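4.2 Planning the equipment budget

We began planning in January with a fixed sum and a long wish list, and it was a lot more fun than any of us expected budgeting to be. The main choice was between one more fixed arm and a set of hand-held grippers that people could carry from table to table. A fixed arm gives you data in exactly the form the robot will use later, and we love ours, but it sits in one room and serves one operator at a time. Hand-held units can be shared out, packed in a bag and put to work in the morning with almost no setup. For a lab our size that freedom was hard to pass up!

We asked for quotes from three suppliers. Firnport sold a finished unit with a camera mount, jaws and a carrying case, and the price came out well above what we could pay for more than a pair. Clirkano sold the body and the trigger but left the fingers to the buyer. Briveck sold spare parts only, though at prices that changed the way we thought about the whole plan. In the end we bought bodies from Clirkano, ordered screws and pads from Briveck, and kept back part of the money for fingers and repairs.

Our first draft of the budget had $2,000 for spares, a number we had picked mostly because it was round. Ikeda, the older of our two planning sheets (named after the street the lab used to be on), treats every part as if it lasts the full project. That works fine for a table or a monitor. It works badly for fingers, pads and small screws, which take every bump of the day. So we went back and split the sheet in two, with long-lived items on one page and wear items on the other, and the wear page is the one we now open first when a new project comes up.

The wear page came to $1,268 for the full collection period. Of that, $592 went to fingers and pads, and the rest covered screws, cables, memory cards and one spare trigger. We had set aside 23 working sessions before the first full review of parts, and we would keep that spacing if we did it again. It is long enough for worn parts to show up as a pattern and short enough that an order placed right after the review still arrives in time to be useful.

A few lines on the sheet were missing from the first draft and deserve a mention here. Table space was one of them. A hand-held gripper opens wide, and an operator needs bare surface on both sides of the object before the jaws even start to close (Figure 4). We had planned on small desks and ended up paying for larger tops. Shipping was another. Fingers weigh next to nothing, so we had put down nothing for them, and then paid for fast delivery twice. Training time was the third, and we were delighted to find it was cheaper than we had feared - most new operators were comfortable before lunch.

We also want to put in a good word for buying all the fingers in one batch. Two batches from different runs can differ a little in size, and then you have to decide whether to log them as one tool or two. With one batch the question never comes up. The cost is that you pay early for parts that may sit in a drawer, and for a lab that gets its money in two halves this can be awkward. Our own money came in one piece, so we ordered the lot and felt great about it.

Figure 4. Hand-held gripper over a bare wood tabletop, fingers wide apart. The fingers and their small screws are budgeted as wear items.

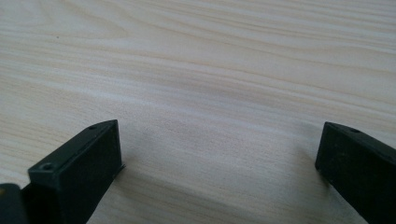 Hok-lam Sin: I like the split sheet and plan to copy it, but I would put the pads on a line of their own. In our lab they get replaced far more often than the fingers do, and with both under one total I could never tell which of the two was eating the money. Could you give the two amounts separately in the next version?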